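Summer Visitor Campaign at Nirport Center: Frequently Asked Questions for Tenants

Updated 2026-06-23

The following answers were prepared by Flarkum, the agency appointed to plan and produce the summer campaign at Nirport Center. They apply to all tenants, including kiosks and short-term leases. Where an answer differs from the tenant handbook, the handbook prevails.

What is the campaign?

The campaign combines a public exhibition of model railways in the central hall with a sales promotion open to customers of every participating store. The exhibition is free to enter. The promotion is tied to purchases and is governed by separate entry rules, which are displayed at the information desk and at the entrance to the exhibition.

Who is responsible for what?

Nirport Center is the organizer and the sponsor of the prizes. Flarkum is responsible for the campaign concept, printed and digital advertising, signage, and the design of the entry forms. Exhibition construction has been contracted to Plivden. Tenants are responsible for their own window displays, staff briefing, and any offers they choose to run alongside the campaign.

Is participation mandatory?

No. Tenants who pay the marketing contribution are enrolled automatically but may withdraw by writing to the campaign office. Withdrawal does not reduce the marketing contribution for the current year. A store that has withdrawn may not display campaign materials or hand out entry forms.

What does a participating store receive?

Each store receives one window poster, two counter cards, a supply of entry forms, and a staff information sheet. The first delivery contains 600 entry forms per store. Further forms may be requested free of charge, and stores with more than one entrance may request a second poster.

How do customers enter the promotion?

A customer who makes a qualifying purchase receives one entry form, regardless of the number of items bought. The form must be completed by the customer and placed in the collection box in the central hall. Staff should not fill in forms on behalf of customers, except where a customer asks for help because of a disability. Gift card purchases do not qualify, but purchases paid for with a gift card do.

What are the prizes?

The grand prize is a complete model railway set with a gift card worth $1,490. Smaller prizes, donated by tenants, will be awarded throughout the campaign. Tenants who wish to donate a prize should notify the campaign office before the end of June so that it can be listed in the entry rules.

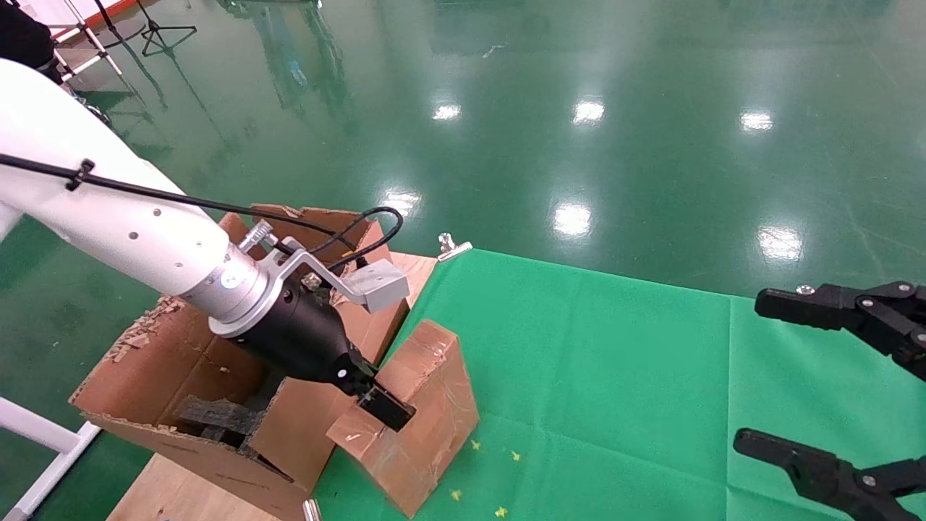 Prizes must be new and must be delivered with proof of their retail value. The campaign office cannot accept perishable goods, alcohol, or vouchers that expire within six months. Donors are named on the prize list in alphabetical order, and the position of a name on the list cannot be changed in return for a larger donation.

May we use the campaign artwork in our own advertising?

Yes, within limits. Participating stores may use the campaign title, the color palette, and the locomotive illustration in their newsletters, social media posts, and in-store signs. The illustration may not be cropped, recolored, or combined with a product photograph. All advertising that uses the artwork must be submitted for approval at least five working days before publication.

May we mention the manufacturers of the models?

No. The exhibits are on loan from private collectors, and the campaign has no licensing agreement with any manufacturer or railway company. Please refer to the exhibits in general terms, such as "model trains" or "miniature landscapes." Manufacturers' logos must not appear in windows or online posts connected with the campaign. Stores that normally sell such brands may continue to advertise them separately.

Will the exhibition affect access to our store?

Main walkways will remain open during trading hours. Seating in the central hall will be moved to the upper level. The exhibition covers 2,000 square feet, and its boundary has been set so that no storefront is blocked. Tenants facing the hall will receive a floor plan showing the line of the barriers.

How many visitors are expected?

No forecast has been issued to tenants. At the previous exhibition in the central hall, almost 976 visitors were recorded on the opening day. Stores should plan their staffing according to their own sales records.

Can our staff enter the promotion?

Employees of Nirport Center, Flarkum, and Plivden, together with members of their households, may not enter. Store employees may enter with purchases made at any store other than the one in which they work.

Whom should we contact?

Questions about artwork and approvals should be addressed to Padmavathi Chowdary at Flarkum. Questions about entry forms, prizes, and withdrawal should be addressed to Shahla Babaei at the Nirport Center campaign office. Please include the store name and unit number in all correspondence.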